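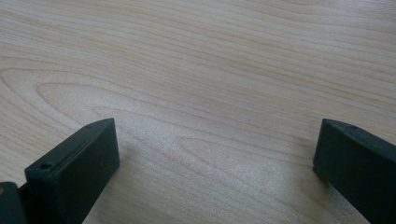
By Fiorella Valentini, October

If your planner keeps finding things to pick up on a bare table, look at the wood grain first! Mine loved the loops (every knot was a coaster, apparently). I now save a blank view before each session, turn the detector's threshold up until it reports nothing, and only then put the mugs out.

Last updated: October

Comments

Remo: Does the glare set yours off too?
Fiorella: Yes, I mask it.
Aldo: Mine needed 300 blanks, sadly.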